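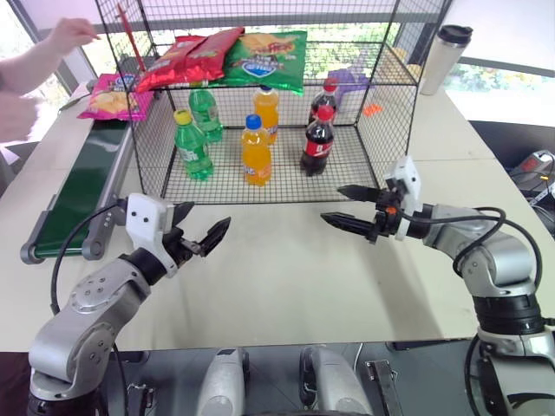

Primo Amato

Clulley: the snack shelf recordings

Readme and data card, last touched 11/02/2019

Hi! If you found this folder through the robotics club page, welcome. Clulley is our club's entry for the Nosutis student challenge, and the folder has all the recordings we made for the snack shelf task (soda, chips, a wire cage and two arms that need to stay out of each other's way). I wrote most of it late in the evening, so if something reads funny, ask me and I'll fix it.

What the task is

The wire cage is our store shelf. It's open at the front, soda bottles go inside and chip bags go on top. The robot gets an order, something like "orange soda and the green chips", and has to pick those items and put them on the little conveyor belt at the side of the table. An order has 2 items at most. We wanted longer ones, but grading them got messy fast and we had a deadline.

The bottles come in look-alike pairs, one in front and one behind. The robot is supposed to take the front one first. Green is the sneaky flavor: the front green bottle has a yellow cap and the one behind it has a green cap, so if you train anything on cap color, keep that in mind. I found out the slow way.

What's in the folder

44 episodes, each one in its own subfolder. You get the head camera video, the joint positions for both arms, the gripper openings and a small text file with the order as it was spoken to the operator. The text files are typed by hand, so you'll run into "chips", "crisps" and one "chps". I left them alone on purpose — we want the parser to cope.

Episodes are sorted by who was driving. There are 7 drivers, listed by number only, and driver 3 is left-handed and does nearly everything with the left arm, even when the bottle is way over on the right. Great driver, weird data. Leave that one out of your first training run and add it back later to see what changes.

How we recorded

Every episode starts with both grippers open in front of the cage. Someone resets the shelf by hand between runs, and sometimes the recording was already going, so expect an arm or a hand near the cage in the first seconds. Trim those if they bother you. Skuster (our little cleanup script, it's in the tools folder) does it with the trim option, but it's a bit greedy and will eat the start of a fast run. Check its work!

We don't put the chip bags in the same spot each time. They slide, they overlap, one might be hanging over the side of the cage, and we count all of that as fair. Same goes for the other stuff on the table, like the steel tumbler with the black lid. It's never part of an order. If your model goes for the tumbler, that's a miss.

Things that will annoy you

The windows. We're right in front of big ones, and the light is all over the place between October recordings and the newer ones. I tried evening it out in software and made it worse.

The mesh. Depth guesses through black wire are bad, and anything behind the cage gets chopped into tiny squares. The Negri team, who share the room with us, suggested masking out the back of the cage completely, and that helped our bottle detector a lot. Their mask is in the extras folder, thanks again!

Crumpled bags. The red ones especially. We labeled a bag by its main color whenever we could tell, and "unsure" when we couldn't.

Using it

School and hobby use is fine, just mention Clulley somewhere. Please don't repost the videos without asking me, because some drivers talk in the background and I haven't stripped the sound from every file yet.

Still to do: redo the labels for driver 5, write down the gripper calibration properly, buy more chips.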